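About Feltholm Bench

Gripper and camera testing, small shop, Mandik
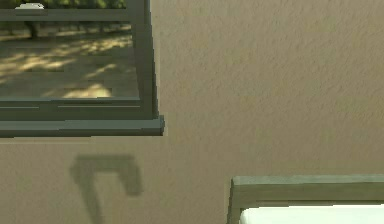 We test grippers, arms, wrist cameras and controllers for people who have to buy them and don't have a month to spare. Two benches, one sim setup, a lot of cables. Started out doing this for our own packing line work at Farquharson, then other shops kept asking for the numbers.

What we do

Side by side trials, mostly. Same arm, same parts, same lighting, swap the gripper. Or same gripper, swap the controller. A standard run is 400 picks per gripper. Long run is 2000, and that's where pads start to wear and fittings work loose. We log every drop, every double pick, every time somebody had to hit stop.

Cameras too. Wrist mount against fixed mount, cheap against not cheap. Sim first, then the bench. In sim we move the light around, change wall and floor textures, try the camera at bad angles. Takes an afternoon. Doing the same on the bench takes a week and a ladder. Sim won't tell you how a rubber pad behaves on a dusty carton though, so we never report sim numbers alone – they go in there own column.

Test parts

The Hullunach set. 19 objects in a gray tote – bottles, bagged screws, a soft toy, a roll of tape, a really annoying mesh pouch. Bring your own parts if you have them, better that way. Send at least 200 if they are single use.

What you get

A short report, the raw logs, video of the failures. No star ratings. If two grippers come out too close to call we say so and you pick on price. We don't sell hardware and don't take commission from anyone who does.

What we don't do

Safety sign-off. Welding. Anything over the payload of the arms we have, ask first. No food handling tests at the moment, maybe later in the year.

Schools

We take student groups in February, small ones. They run a two finger against a suction cup on the Hullunach set and write up the results. Bring closed shoes. Sign up thru the contact form, the old email adress is dead.

Visiting

Side door, ring twice. Parking behind the building. Parcels go to the front desk with your job number on the outside of the box.

Page updated 12 February 2026. Price list still to come.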